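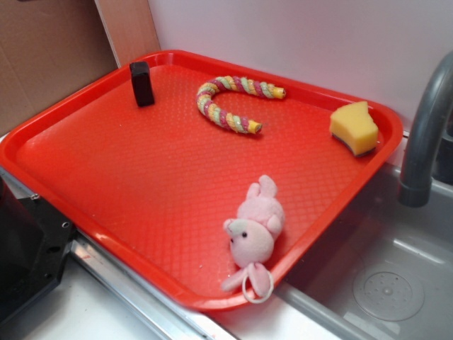 Abdul-Rahman Tsikata
Contributing writer, Hostance

Search Hostance Enter keywords Go

Slower than that: an afternoon with a man who teaches robots to tidy up

Corrado Bianchini has a degree in mechanical engineering and spends most Wednesdays picking up a sponge.

He doesn't pick it up himself, of course. He sits with a controller in his hands and moves it, and a robot arm does the same thing a moment later with a good deal less charm. Every joint position and every camera view gets recorded. Do this enough times, the theory goes, and a program can learn to do it without him. "My mother asked me what I did at work," he says. "I told her, and she asked me when I was going back to school."

Bianchini runs demonstrations for Donnelly, a small project in Kalside that works on household handling. A session lasts 3 hours with a break in the middle, and he is strict about the break. "Tired people teach tired habits. You start dragging your wrist around the corners, and a month later there's a robot dragging its wrist around the corners, and it never even had lunch."

I asked him why soft things. He told me he had started with wooden cubes, like everybody, and got very good results that were no use to anyone. A cube has the decency to be the same shape wherever you grab it. A plush toy squashes, rolls over and shows you an ear. "With a cube you're teaching it where," he says. "With a toy you have to teach it how hard, and from which side, and when to give up and come at it again."
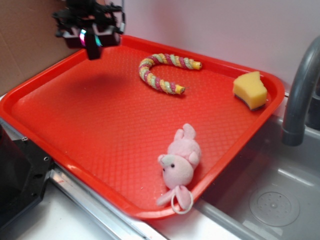

Gripper, tray and soft goods at the Kalside bench.

There are two ways to show an arm what you want, and Bianchini has opinions on both. The first is to take hold of the arm and push it through the motion by hand. It feels natural, and he recommends it to visitors. It also puts your elbow in front of the camera. The second is remote control, which he prefers and which he admits takes a while to stop hating. The team's rig, called Jastov, gives the operator the camera views and nothing else. You can't feel the sponge. You have to watch it bend.

"The first day, you crush everything," he says. "The second day you're so careful that you never pick anything up. Somewhere in the second week you forget you're holding a controller, and that's when I start keeping the recordings."

New operators do 12 practice runs before one is saved. I did 6 and was offered coffee. My trouble was speed: I would swoop in, stop dead, adjust, adjust again, and finally close the gripper on air. Bianchini watched all this with great courtesy. "Slower than that," he said, and then, when I had slowed down, "No, slower than that."

He doesn't throw out every bad run. If an operator misses and recovers, he wants the recovery, on the grounds that the robot is going to miss too and had better have seen somebody cope. What he deletes is hesitation. A pause in a recording looks to the program like part of the job, and he once trained an arm that stopped politely in midair before each grasp. It was months before he recognized the pause as his own.
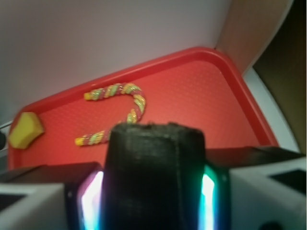
One reader who saw a draft of this piece wrote to say that all this care is misplaced, that she would take a big pile of sloppy demonstrations over a small pile of lovely ones, and that a program shown enough different people will average the bad manners out. She added that pausing before a grasp sounded like good sense to her.

I passed this along. Bianchini read it twice.

"She might be right about the pile," he said. "I'd like to know who she thinks is going to sit there and make it." Then he looked at the clock, put the controller back in my hands, and told me I had time for one more.

Related
Why your robot can't fold a towel
Pushing the arm or driving it: operators compare notes
Wrist cameras and what they miss
Getting started with Jastov

Contact us | Copyright Hostance | Back to top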